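How to Fold a Flat Sheet on the Bed, Alone, Without Losing Your Temper

Every folding guide I have read assumes a second person at the far end of the sheet. If you have one, lucky you, go and read those. The rest of us have a mattress, and a mattress makes a decent assistant. It holds still and has no opinions.

You need a made bed, a clean flat sheet and 3 minutes, or closer to 24 your first time. Fitted sheets are another page and another mood.

1. Make the bed first, duvet included. Pull the top half of the duvet reasonably smooth. The foot end can look however it likes.

2. Move the pillows up to the headboard. They don't need to be pretty, they need to be out of the way.

3. Dump the sheet on the bed in a heap. Resist the urge to shake it out over your head like a commercial. I did this once beside a Gruten lamp and now I own a different lamp.

4. Find a corner. Any corner. Pinch it right at the tip, where the two hems meet, and lift. The sheet will hang in a long slope with a lump at the bottom, and the other corners are in the lump.
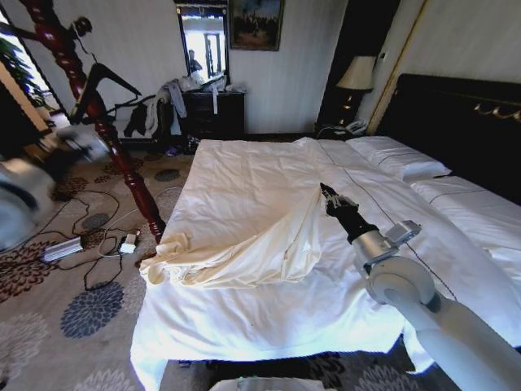 Step 4: one corner up, the rest still in a heap.

5. Keep hold of that corner and run your free hand along the hem until you hit the next one. Don't dig around in the pile. Digging is how you end up holding a middle.

6. Lay both corners down along one side of the bed and walk the opposite edge across. Smooth from the center out with your forearm.

7. Fold in half lengthwise, hem to hem, then in half again. You should have a long strip. If you have a trapezoid, peel back one fold and line up the hems.

8. Fold the strip in thirds toward you and press the air out.

A cream sheet on a white duvet is easy to see what you're doing with. White on white is harder - turn on the bedside lamp and look for the shadow of the hem.

For storage, I keep folded sheets in a Mikkelsen drawer, stacked on end so I can pull one without toppling the rest. A Vokow linen box works too if your drawers are already full of cables. Whichever you use, put the pillowcases inside the folded sheet. I do the whole lot on Sunday, usually with the radio on.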